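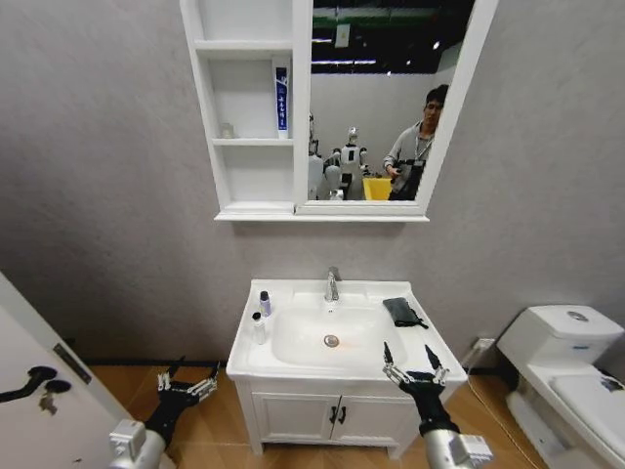 The bathroom set at Pelness, with one gripper near the floor and one at the basin's front corner and the mirror cabinet above it.

Robotics software firm Pelness has released a new version of Fasero, its planning and perception package for two-armed robots, with most of the changes aimed at small household spaces such as bathrooms.

The update came out in January and is being tried at the company's test hall, where a bathroom has been set up with a vanity, a mirror cabinet and a toilet. Fasero decides which object to reach for, works out a path for each arm and passes the path to the robot's own controller.

Mirrors were the main reason for the rewrite, according to Aivar Lill, who leads the perception team. Earlier versions treated a reflection as open space behind the wall. The planner would sometimes place a bottle or a person half a room away and then try to find a route there.

"It saw a second room and wanted to go in," Lill said. "Now it finds the edges of the mirror first and throws out any depth reading inside them."

The same step is used on chrome and glossy ceramic, where depth readings also tend to be poor. Fasero fills in the missing surface from the shape around it and marks it as a guess, so that the arm slows down when it comes close.

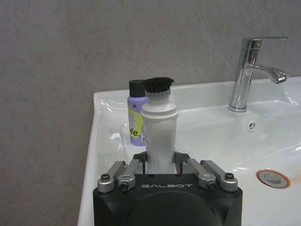 Grasp planning has changed as well. The software used to pick the grasp with the highest score and only afterward check whether the fingers would hit something nearby. It now checks both together, which costs more computing time but leads to fewer restarts. A plan takes about 40 milliseconds on the company's test computer.

Pelness ran 1,184 planning problems through the old and new versions before the release. The old one found a usable path in 559 of them. The new one passed 1,000, the company said, with most of the remaining failures in low spots under the basin - an area the team is still working on.

Asel, the tool used to replay and label recorded runs, has been updated to read the new log format. Logs from older versions have to be converted first.

A trial with Skála, which develops software for care homes, is planned next. Pelness has not said which rooms it will cover.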